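Let the workshop stay open
Selvaraj Khan

Finbridge council wants to close the shared workshop on Erkwood Road and let the building as offices. The saving is put at 70 thousand pounds a year. I think it is a poor trade.

The workshop has 300 members, most of whom live in flats with no shed or garage. Before it opened, anyone who wanted to mend a chair had to do it on the kitchen floor. The fee is two pounds a visit, and that has not gone up since the doors opened.
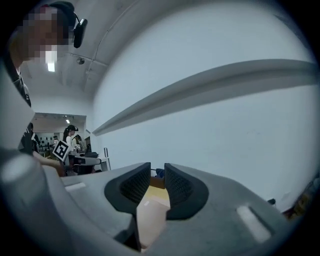
What the figures leave out

The council's report counts rent and heating. It does not count the chairs, lamps and bikes that would otherwise go to the tip at Flindulholm – a tip we also pay for.

It says members could use the college instead. The college runs evening courses in term time, and you have to enrol. A person with a broken drawer in May does not want a course.

I would accept a higher fee. I would accept shorter hours in winter. Both were suggested at the spring meeting and neither is in the report. They should be costed properly before any lease is signed.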